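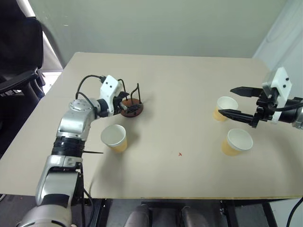

The **Pirkel Collection** is a regional archaeology collection held in the former grange hall at Zudell. It consists of 2,468 cataloged objects, most of them potsherds, and a stuffed pelican that predates the catalog and has so far resisted entry into it.

## History

The collection began with Otis Pirkel, a well driller who kept whatever his drill brought up and labeled it by the name of the customer. Researchers have therefore had to work out where "Bodard, second try" was. The Bodard site, a seasonal camp on a dry lakeshore, was finally located by Amparo Escobar, who dug 16 test pits there over two springs and found the old well in the last of them.

## Holdings

The best-known piece is the Huamán jar, a buff storage vessel found by a family of that name while putting in a fence. It is nearly complete. The missing part of the rim is believed to be under the fence, which the family likes where it is.

Shell beads make up some 900 of the entries. A recount by Natsumi Yokoyama, begun one March and finished the next, lowered the overall total from 2,610 after a tray of "worked stone" was reclassified as gravel.

## Dating

Pirkel believed everything he owned was "older than the Romans" — a position he held without naming which Romans. Most of the pottery is now placed in the last few centuries before European contact.

## Access

The hall opens by appointment. The road floods.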